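The long goodbye to the big stylesheet

There is a file at Wendt that everyone was a little afraid of. It held the styles for the whole booking site, it had grown for years, and changing the colour of one button could quietly shift a heading on a page you had forgotten existed. When the front-end team moved to Varkix last November, that file was the first thing they wanted rid of. 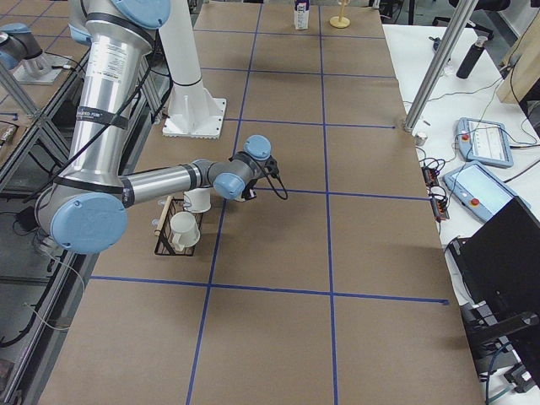 Varkix is a layout tool, and a modest one. You describe a page as a set of named areas, and it writes the grid rules for you, so that each part of the page looks after its own patch and leaves the neighbours alone. I find it easiest to think of brown paper on a big table, marked off with strips of blue tape - you can rearrange whatever you like inside one rectangle and the rest stays put. The old stylesheet had no tape at all, bless it, and the team had 56 templates leaning on it.

They began with 4 of the plainest ones, the help pages mostly, and kept the old file loading alongside for longer than anyone had planned. Skaletard, the component library they already used, needed some coaxing, as its cards insisted on setting their own widths.

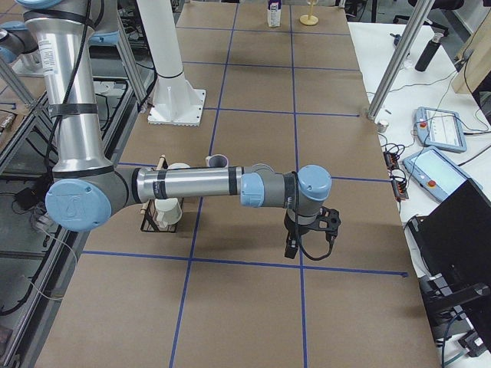

By spring 50 templates were across, and the remaining few were the awkward sort, full of nested tables and old promotional banners. Those went through Treltadus, a small checker that compares a page before and after and grumbles about every pixel that has wandered. It grumbled a great deal, I'm told, and mostly about the footer.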